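# Laundry is still waiting

Every spring somebody asks me whether it's time to stop paying people to fold.

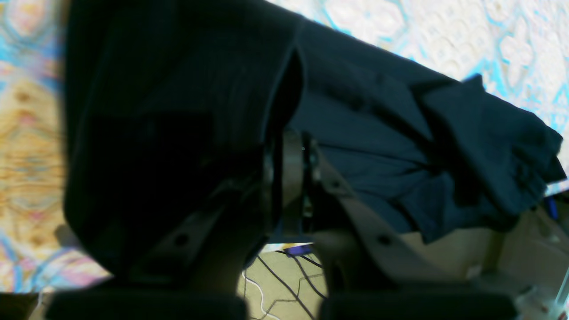
## What the question leaves out

I ran a small wash-and-fold shop for 22 years and sold it last March. In that time I bought three generations of washers, two of dryers and one flatwork ironer, and every one of them took work off our hands. None of them took over the part that fills most of the payroll, the part that starts when the dryer stops and ends when a stack goes into a bag with a ticket on it.

So when people ask about robots, I want to know which chore they mean. "Laundry" is several jobs. Washing has been done by machine for longer than I've been alive. Drying too. Pressing a flat sheet is mostly solved if you have the floor space and the volume. What's left is picking one piece out of a heap, working out what it is, turning it right side out, folding it to the customer's liking and putting it with the rest of that customer's things.

My opinion is that a machine can do pieces of that now, slowly, and that it can't do the job. I think it will. I don't think the date is as close as the people selling it say.

## Dark cloth is a hard case

Take a navy garment held up by a fold. The thick side goes nearly black and the creases in it get hard to read. The other side shows its wrinkles well enough, and there's a loose end that might be a sleeve. Is it a sweatshirt? A pair of pants? I've had new hires stand there with a piece like that, and they did what anyone does: they gave it a shake, ran a hand down the edge until they hit a cuff or a waistband, and knew.

A gripper with two fingers can pinch, and pinching is a fair start. But the hand that shakes out a shirt is doing more than holding on. It feels the double layer at the hem. It slides along a seam and stops at the corner. It lets go a little without dropping the shirt. Most of what I know about folding I couldn't write down, and I tried, for the training binder. The page on T-shirts was fine. The page on fitted sheets went through four drafts and people still had to be shown.

Then there's the place where the work happens. In a home, clothes get picked up off patterned bedspreads and rugs, next to cords and toys and boxes. A shop is better, but not as much better as you'd think. Our folding tables had hangers on them, lint rollers, tickets, someone's coffee. A machine that needs a bare white table has handed part of the chore back to whoever has to keep the table bare.

## The demonstration and the shift

I went to see a folding machine made by a company called Plallix. They had it set up at an equipment dealer's in Wandby, and they were decent about questions. It folded towels, and it folded them well. I'd have sent those towels out the door. It took a little under 3 minutes on a T-shirt, and the T-shirt came out acceptable.

A good folder in my shop did a T-shirt in seconds. I don't hold slowness against a machine by itself. A slow machine that runs all night is worth having, and I'd have bought one. What I wanted to know was how often a person had to step in, and what happened to the pile while they did. I got an honest answer, that it depended on the load. That's the answer I'd give too, but you can't write a schedule with it.

A shift has everything in it. Bras with hooks that catch on other things. Kids' pajamas with feet. One black sock, and then forty more black socks from three different packs. A comforter cover that has swallowed half the load. If a machine handles 25 pieces and then needs a person for the next one, I still have a person standing there, and now that person is waiting on a machine.

The Aquino folding line, which a hotel laundry near me put in, is a different animal. It does sheets and bath towels all day. They're happy with it and they should be. They wash the same four or five items, they own all of them, and they replace them when they wear out. I'd call that a good use of automation today. I wouldn't call it proof that the mixed bag from a family of five is next.

## What I'd count as done

People in this business argue past each other because nobody says what would settle it. Here is my own test, for a shop the size of mine:

- It takes a mixed load straight from the dryer cart, with no sorting first.
- It turns things right side out.
- It deals with dark colors as well as light ones.
- It sets aside what it can't do and keeps going.
- One person can look after it and still wait on customers.
- It can be cleared of a jam by someone who was hired last week.

The fourth one matters most to me. I don't need a machine to fold a bra. I need it to put the bra in a bin and pick up the next thing. A helper who does the easy two-thirds without being watched is worth real money. One who stops and calls you over at every strap isn't, however nice the towels are.

I'd leave matching socks off the list. We never got that one right ourselves.

## The home is further off

For the house I'd be more cautious still. A shop can fix a table in place, put in better lights and keep people out of the way. Most families won't rearrange a bedroom around a folding machine, and they shouldn't have to. There's also the price. Ivavano, the service firm that looked after our dryers, charged us for a yearly visit on machines with a drum, a belt and a burner. Something with joints and cameras is going to need looking after as well, and I haven't seen anyone put that number next to the purchase price.

If a home machine came out at $2,000 and folded only towels and T-shirts, I think plenty of people would buy it, and I think a good share would stop using it. You'd still have to go through the basket for everything else, and once your hands are in the basket you may as well fold the shirt.

## In the meantime

I don't say any of this to run the work down. Picking up a limp thing that has no fixed shape is a much harder problem than it looks to people who do it while watching television, and I'm glad somebody is working through it one garment at a time. The early washers tore buttons off and flooded basements, and people bought them anyway and were right to.

But if you own a shop and you're planning next year's payroll, plan it with folders in it. Pay them a bit better than you do now. Buy a second good table and put a lamp over it, a bright one, at the end where the dark loads go.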